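Pacing Strategy in Club Rowing: A Season With the Kirkirby Second Eight
Project report, Sports Studies
Bastian Lindemann

12 shares | 3 comments

Every coach I asked had a theory about the first 400 meters of a race. My project set out to test one of them, the popular "go out hard and hope" model, using a crew that had been practicing it for years without being asked.

The Kirkirby second eight let me ride in the launch through May. I logged stroke rate and split times for each 100-meter block with a Direo stroke meter, which worked well until I dropped it in the river. The replacement also worked well and is now tied to my wrist.

In the first trials the crew started at a rate of 40 and held it for as long as pride allowed. Splits fell apart in the third quarter, where the boat slowed so much that our coach, Ms. Stüber, had time to finish a sandwich and comment on it.
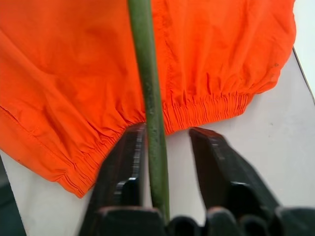
For the second set of trials we capped the opening rate at 34. The rowers hated this. Bow seat described it as "being overtaken on purpose." Still, the split times were more even, and the crew had enough left to raise the rate before the line.

The real test was the Fidetti Cup, where we followed the new plan for two strokes. Then the crew alongside jumped ahead, our stroke seat took it personally, and the rate went straight back to 40. We came fourth out of five. I have included the result because my supervisor says I have to.

My sample is one boat and one river, with the wind from whichever direction was least helpful. A follow-up should use several crews and probably a cox who can be heard. The full log runs to 615 lines and is available on request, though so far there have been no requests.

3 comments
Contact | Back to top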